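3.2 Table items and clearing order

The items in this part of the study were chosen from what is left on a shared table after a snack break. An earlier survey of break rooms at the Ellwood site recorded 686 left-behind items in April. Paper cups were the largest group, followed by wrapped candy and fruit. Bottle caps were less common but were often missed when a table was cleared, so we kept them in the set.

Each layout combined disposable items with food that could still be eaten. We treated cups and caps as waste. Fruit on a plate and candy in a closed bag were treated as items to keep. Figure 2 shows one of the layouts during clearing.

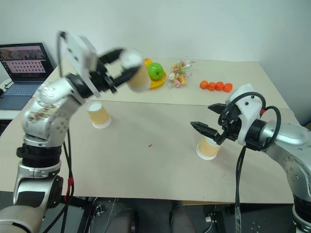
Sostura Working Group on Shared Spaces
Ellwood site, Prondex study

Figure 2. Three tan paper cups with white rims, one of them lifted. A yellow plate with a green apple and a small orange fruit, a clear bag of candies and four orange bottle caps are on the far panel of the table.

Cups were cleared first in every layout. They take up the most room and tip over easily, and a cup standing near the front blocks access to whatever is behind it. Caps came next. The plate and the candy stayed on the table until the end and were moved only if the surface had to be wiped.

We collected 151 layouts in total. In 8 of them the order was changed partway through, usually when a cap had rolled against the plate and the plate had to be shifted to reach it. These layouts were kept in the analysis and are marked in the Flisotance item list.

Tables made of two panels needed a separate note. The seam between the panels can catch the edge of a cap, and a cup set down across it does not always stand level. We therefore recorded the panel on which each item was first placed, near or far, and whether it touched the seam. Items touching the seam were scored with the near panel. Crumbs and other small specks were left out of the item count and are discussed with surface cleaning in Section 4.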